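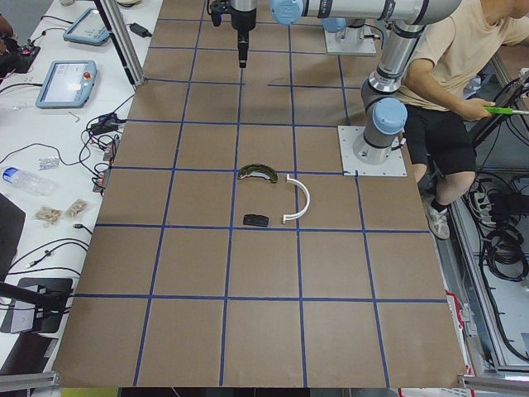
All blue tape is the same tape with a different sticker on the core, according to Tegwen Vaughan, and I've been a fool to pay extra for it. She told me this while I was up a ladder in her spare room, so I wasn't in a position to argue. I am now!

I've been using the Skuron low-tack tape since July and I've got through most of the second roll, and I think I can finally say something useful about it. I bought two of the 50 metre rolls when we started on the hall. Before that I'd always used the ordinary cream stuff from the bottom of the toolbox, the kind that comes off in strips the width of a shoelace and takes the gloss with it.

First job was the skirting. It goes down nicely - a bit stretchy, so don't pull it tight or it creeps back at the corners overnight. I learnt that on the landing, where there's now a little white tick of ceiling paint exactly at eye level. Once I'd stopped tugging at it and started pressing it down with the back of a spoon, the lines were lovely. Really crisp. I went and fetched my husband to look at a skirting board, if that gives you an idea.

It says on the label you can leave it up for a fortnight. I left some round the bathroom window for a good deal longer than that (holiday, then a cold, then I just stopped seeing it) and the bit in the sun did NOT want to come off. Hairdryer on low, a fingernail, and a lot of muttering. The shady side peeled away in one go. So I'd believe the label on this one, especially on a window that gets the afternoon sun.

Then wallpaper, which I was nervous about. I wanted to try out where the shelves would go before drilling anything, so I taped the outlines on the wall and lived with them for a few days. We moved the lot up by a hand's width and I'm so glad we did. No torn paper, no shiny patches. On the old lining paper in the box room it lifted a bit of fluff, but that paper comes off if you look at it.

I've used it for all sorts besides. Labelling freezer tubs (fine, though biro doesn't take, you need a marker). Marking cutting lines on fabric (good, peels off cotton with no trace). Holding the cable of the Christmas lights along the mantelpiece (no, it let go by teatime). It isn't strong and it isn't supposed to be.

Things I'd grumble about. The end of the roll vanishes completely the second you put it down, so fold the corner over every single time. The cardboard core goes soggy if you leave it on a wet windowsill. And it's dear - I also tried the Pant own-label one from the big shop on the bypass, and on smooth gloss I couldn't tell you which was which. On a textured wall the cheaper one bled and the Skuron didn't, or only a dot here and there.

So for the hall and anything with a sharp edge I'll keep buying it, and for freezer tubs I'll use the cheap one. Tegwen has borrowed what's left of the second roll to do her door frames, and I don't expect to see it again.

Filed under: Decorating > Bits and Bobs > Tried at Home
682 shares | 33 likes

COMMENTS

Roel Postma
Try running a thin coat of the old wall colour along the edge of the tape first, let it dry, then do your new colour. Any bleed is the old colour so you don't see it. Works with the cheap stuff too.

Tegwen Vaughan
I have NOT kept it, it's in your porch. Door frames look very nice, thank you for asking. Still think it's the same tape.

hallwaywoman
Does it come in a narrower width? I want to do stripes in my son's room and the one I've got is far too wide.

Roel Postma
@hallwaywoman I've seen a narrow one from Ako but haven't used it. You could slice the wide one on a cutting mat with a craft knife, just go slowly.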